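Galería: el rincón de los lápices y el papel marmoleado

31 de mayo de 2021

¡Por fin me siento a poner al día la galería! Llevaba desde febrero prometiéndola por correo a media lista de suscriptores y siempre se me cruzaba algo (una mudanza de estanterías, un pedido que llegó con las cajas aplastadas, lo de siempre). El que venga de la página de Cuadernos ya sabe de qué va Bodeo, pero lo repito para los nuevos: es mi taller de dibujo y encuadernación, pequeñito, en un bajo con mucha luz por la mañana y muy poca por la tarde, y en esta web voy colgando lo que se hace allí, lo que se compra y lo que se estropea.

Esta temporada ha tocado hablar de superficies. Me escribís mucho preguntando sobre qué dibujo y siempre contesto lo mismo: depende del lápiz. Con una mina dura casi cualquier base me sirve, pero con los de color, que son más cerosos, un tablero con la más mínima rugosidad se nota enseguida en el papel. Sale como un frottage que no habías pedido. Durante años usé una tabla de cocina vieja con un cartón encima y tan contenta, hasta que hice una lámina entera de amapolas con la veta de la madera marcada en el cielo.

Desde entonces soy un poco pesada con el tema. Me gustan los fondos verdes porque descansan la vista (los blancos, con el flexo encima, me acaban dando dolor de cabeza), y si tienen aguas o marmoleado, mejor todavía: los restos de goma se ven menos y una no está todo el rato soplando. Eso sí, para recortar prefiero un fondo liso, que con el dibujo del mármol pierdo de vista las marcas finitas.

Otra cosa que me preguntáis: el rojo. Gasto más rojo que ningún otro color, muchísimo más. Lo uso para encajar, para corregir y para las líneas que luego van a quedar debajo de la tinta. La caja Lorov que compré en febrero traía dos rojos casi iguales y ya solo me queda uno y medio. Los afilo con cuchilla cuando tengo paciencia y con sacapuntas cuando no, o sea, casi siempre con sacapuntas. Un truco que a mí me funciona: girar el lápiz y dejar quieto el sacapuntas, y no al revés. Se parten bastante menos, os lo prometo.

De papel sigo con el Amissah de 200 gramos. Probé el Flindik, más barato y con un tono crema precioso, pero al borrar se levantaba la pelusa y acabé usándolo para guardas de libreta, que ahí queda fenomenal. Si alguien le ha cogido el punto, que me lo cuente en los comentarios.

Y ahora sí, a lo que veníais. Las fotos se amplían al pincharlas. Empiezo con una en la que sale mucho color: el lápiz fino bien afilado, el verde marmoleado y, arriba a la derecha, esa tela de bloques amarillos, rojos, azules y blancos tipo Mondrian que me tiene enamorada. 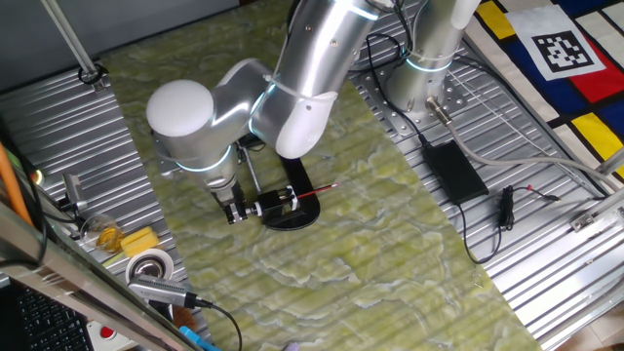 Lápiz rojo con la punta hacia el verde marmoleado.

Lo que más me gusta de esta es cómo se llevan el rojo y el verde, que sobre el papel me dan tantos disgustos (si los mezclas de más, marrón barro) y así, uno junto al otro, se animan muchísimo. El metal acanalado de los lados le va de maravilla, tan gris y tan rayado.

La tela me ha dado una idea para las tapas de la próxima tanda de libretas: rectángulos de color separados con tiras negras, todo en papel pegado. Quiero hacer 31, una por cada día de un mes largo, y las cinco primeras las pondré en la tienda en cuanto se seque la cola. Si preferís el amarillo en la portada o en la contra, decídmelo abajo, que todavía no he cortado nada.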